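4.2 Why returning visitors grieve for a closed show

We had expected, when we began sorting the 3,695 guestbook entries from the Skelberg park, that most people would write about the rides. They did write about the rides, of course, and at some length, but the entries that ran over the page and up the margin were nearly always about the Lantern Revue, the little stage show that closed at the end of one September and never came back. As Barrientos and Acuña found in their earlier work at Brastby, a show seen many times over becomes a sort of family habit, and people speak of its closing much as they might speak of a favourite aunt moving abroad.
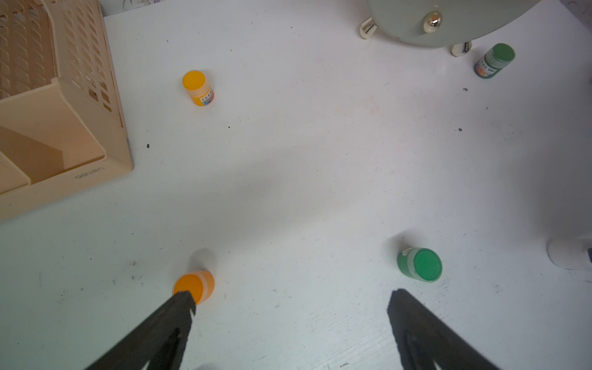

Figure 3. Four small paint jars, two orange and two green, on a white tabletop.

The 400 entries we read most closely (see section 3 for how they were chosen) came largely from people who had seen the Revue more than once in a single day, and who could still set down whole verses of the closing song. One woman told us she had planned her lunch by the show times for years, and still felt hungry at 2 when she heard a brass band! Sakalauskas would call this a borrowed timetable, and we are happy to use her term, though we would add that the visitors themselves seemed very fond of having borrowed it. Gallardo and Iturra take a rather cooler view, and treat such memories chiefly as a reason for buying another ticket. We come back to their argument in section 5, where the Skidow letters give it a fairer hearing.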